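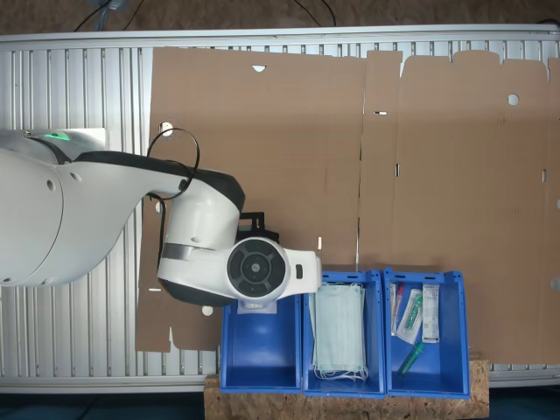 Can a robot pack a box yet?

I get asked this by people who run small stockrooms, and my answer has been the same for a while: some of it, slowly, if you set things up to suit the machine.

Take kitting. You have bins of supplies, say face masks in one and small packaged items in another, and the job is to pull the right things out and put them together. A new hire learns it in a morning. In July I spent 2 days at Tranley, where Horacio Rivadeneira has an arm working on orders like that. Out of 300 picks it got almost all of the rigid packets. Masks were another matter. They are thin, they stick to each other, and the ear loops catch on whatever is next to them. A person feels that two have come up and shakes one off. The arm carried both away and went back for more.

Then there is the cardboard. A flat box has to be folded, tucked and held square before anything goes in it. You do that with both hands and usually a thumb or an elbow. Every slot and flap is a chance to miss by a little, and cardboard bends when you push on it in the wrong spot. Tranley still has people fold the boxes. So does Korkeo, which bought four arms and put all of them on picking.

Njål Eide, who sells these systems, told me I am too hard on them. He says a slow arm that works all night is worth more than I give it credit for. He may be right for a place that ships the same five items every day. Most of the stockrooms I visit change what they ship every week, and someone has to stop and set the arm up again.

The same goes for homes, only more so. No kitchen drawer is laid out like a row of matching bins, and laundry is worse than masks.

I would buy an arm today for one dull, steady job with stiff parts. For the rest I would keep paying people and look again in a couple of years.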